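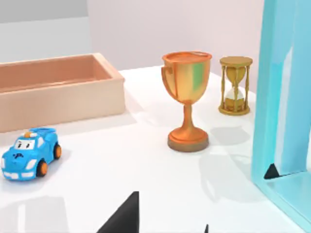
Figure 4. Simulated tabletop, close view, with fingertips at the lower edge.

4.2 Camera placement

We ran the Castillo controller for 200 trials per view in the same simulated room.

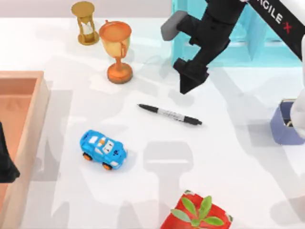
Rosalinda Navarro
Robotics Engineer, Sinby

The wide view shows parts of both arms. The close views lose most of the arm but keep the tray and hourglass large. Grasp failures fell from 20 to 17 with a close view. 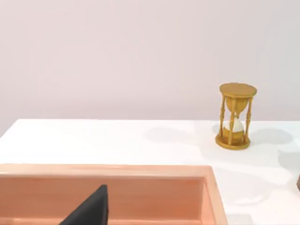 Figure 5. Gripper finger over the tray, hourglass behind.

Print | E-mail this

Comments (2)
grulleck: Same finger pads in both runs?
nutness: Would like to see the depth results too.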